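Let Me Save My Game, Please

by Raimo Kuusisto

214 shares | 6 comments

I lost a whole evening to Dulard last week and I'm still cross about it. If you haven't played it, it's the creepy lighthouse game where you can only save by lighting a stove, and there are very few stoves. I'd cleared the flooded cellars, found the brass key, got myself properly lost twice (my own fault) and then the dinner was ready. So I had a choice: cold potatoes or do the cellars again. I did the cellars again.

I know the argument for this sort of thing. Scarce saves make you careful, careful makes you scared, and scared is what you paid for. Fine! I loved all that when I was fifteen and had whole summers to fill. But there's a difference between stopping me from undoing a bad decision and stopping me from going to bed. 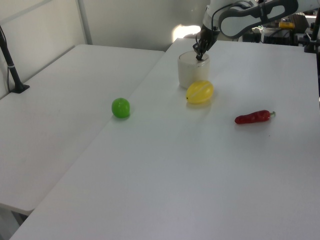 OPINION | GAMES

Zendum got this right years ago. You can quit whenever you like, it writes one save, and the moment you load it again that save is gone. You can't cheat with it, you can't try the boss over and over, and you can still answer the door. I've put two winters into that game and never once felt it was going easy on me -- my best run ended at 3,168 points because I drank the wrong potion, and I had to live with it.

My friend Tapio Pelkonen thinks I'm going soft. He finished Vultesix without touching the checkpoint option and he brings it up a lot. Good for him, but he also works from home and has no children, and I do wonder how many people who swear by the stoves have ever had a toddler pull the plug out.

So my plea to anyone making one of these: keep the stoves, keep the dread, put in a suspend save. Hide it three menus deep if it offends you. I'll find it.

Comments

Yevhen Hnatiuk
Just leave the console in sleep mode? Works for me.

Gumaro Contreras
@Yevhen until there's an update overnight. Lost the entire east tower that way.

Urho Seppälä
Stoves are the best thing in Dulard and I won't hear otherwise. Suspend save is fair enough though.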